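Clomeck's shopping list gets shorter, and I get to hold the calculator

08/11/2022

So the equipment vote finally happened at Clomeck, and I can tell you we're buying a second two-arm station! I've been pestering people about this since March, so forgive me if I sound pleased. The budget line reads one bench with a pair of arms, wrist cameras, and (my personal victory) a proper allowance for the stuff the arms handle. Last time we forgot that part completely and ended up raiding desk drawers for chargers.
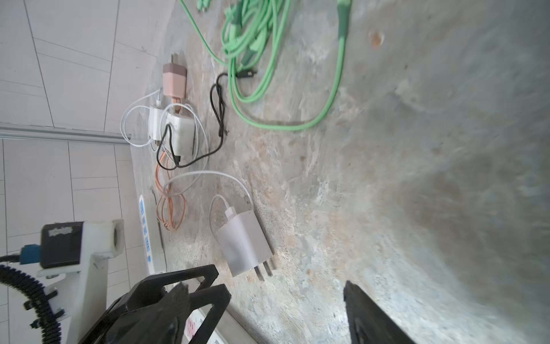

Photo: Clomeck bench team

The drawer-raiding days are over. We've put in for 370 cables, chargers and power strips, in as many colors and shapes as the supplier can find, and I'd happily have gone higher. Plugging things in is the job we care about most, and a bench that only ever meets one kind of plug isn't much use to us.

Two quotes came in. Navgate was cheaper up front but wanted us to pay separately for spare gripper fingers, and Nikcombe threw in a set plus installation. Genji Hirose went through both line by line over a very long lunch and came down on the Nikcombe side.
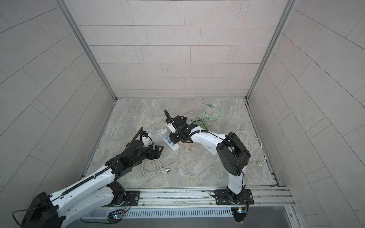

Spares sound boring until you're the one filling out the rush order. Finger pads for our current bench are $97 a pair, and shipping on top of that hurts. We also priced an extended service plan at $941 a year, which I was all for and got talked out of (we'll look at it again once the first invoice is paid).

The one real argument was over whether to buy now or wait and rent. 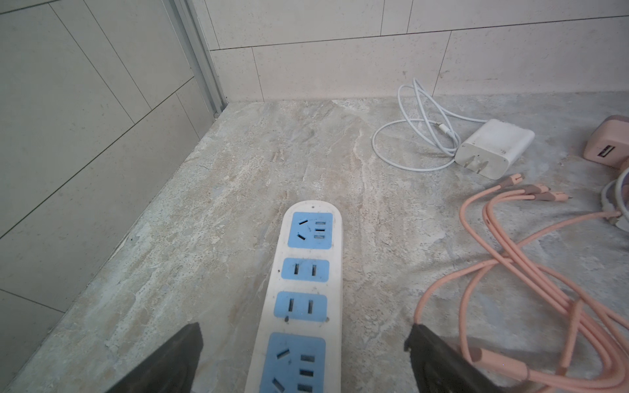 Roswitha Prantl would still rather rent, and she told the meeting so: a second bench means a second set of everything, she said, and she wants to see the floor space and the electrical work priced before anybody signs. Fair enough! Both are going on the sheet this week, along with 100 hours of staff time for setup and training.

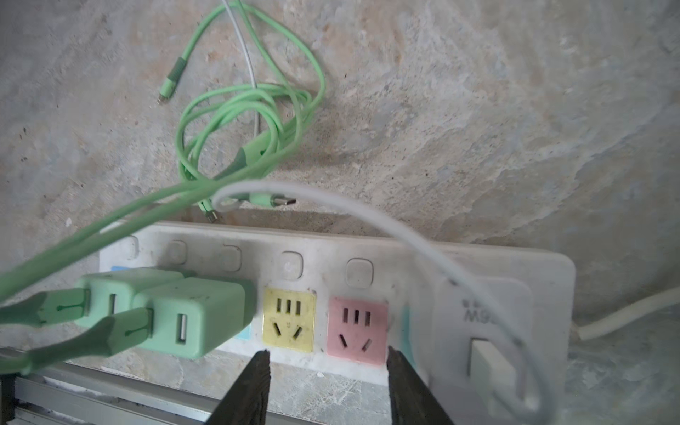
Photo courtesy of Clomeck

If the numbers hold, the order goes out as soon as the electrician's estimate is in. The bench will go in the Ishida room, next to the window, and yes, that means the big printer has to move. Send me your cable wish lists before then, please, with part numbers if you've got them.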